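Celtham Manipulation Laboratory
Two-Arm Cell: Pre-Session Inspection Checklist, with Inspector's Comments
Inspection period: July 2019
Inspector: Wouter Van Rooij
Method under test: Nallero (taped-target placement, two arms)

Scope

The checklist applies to the two-arm cell used for Nallero trials. It is to be completed before each block of recorded trials and kept with the session log. Items marked Fail must be cleared before the arms are energized. Items marked Comment may be carried forward once.

Section A. Power and emergency stop

A1. Emergency stop button reachable from operator's chair. Pass.
A2. Stop signal halts both arms. Pass. Tested from rest and at trial speed.
A3. Brakes hold on loss of power. Pass. The left arm settles slightly before holding. Comment carried from previous inspection; refer to Arnardóttir Robotics if it worsens.
A4. Speed limit set in controller, not in trial script. Pass.

Section B. Grippers and mounts

B1. Printed mounts free of cracks at screw holes. Pass, both arms.
B2. Mount screws at marked torque. Comment. One screw on the right mount had backed off and was retightened. Check again after 35 trials.
B3. Gripper cable secured with enough slack for full wrist rotation. Pass. Cable ties are to be replaced whenever a cable is rerouted -- do not reuse a cut tie with tape.
B4. Fingers close evenly. Pass.

Section C. Work surface

C1. Foam tiles fully joined, no raised seam in the reach area. Pass.
C2. Tape targets flat and complete. Comment. Lifting tape changes the height at which a block comes to rest, and the placement score is sensitive to this. Replace any target that can be raised with a fingernail.
C3. Blocks clean and corners undamaged. Pass.
C4. Mat position checked against the bench marks. Pass.

The mat is retained as the standard surface for Nallero. It forgives a low approach that would stall the wrist on a hard bench, and the earlier results were all collected on it. 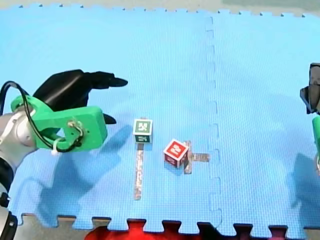

Why are the targets taped by hand when a printed sheet would be more exact?
Tape can be replaced one target at a time without lifting the mat, and the scoring software measures each target afresh at the start of a block, so small differences in placement do not carry into the result.

Section D. Trial procedure and records

D1. Both arms return to rest before an operator resets the blocks. Pass.
D2. Operator's hands clear before restart is confirmed. Comment. The confirmation prompt in Prirnumero can be dismissed with the same key that saves a trial. A separate key is requested.
D3. Aborted trials logged with cause. Fail at first check, cleared the same day. Of 3135 logged trials, 102 were aborted, and several of those had an empty cause field. The field is now mandatory.
D4. Trials interrupted by an emergency stop excluded from the success rate and reported separately. Pass.

Outcome

The cell is released for recorded trials. Comments A3 and D2 remain open -- both are to be reviewed at the September inspection, or sooner if either arm is removed for service.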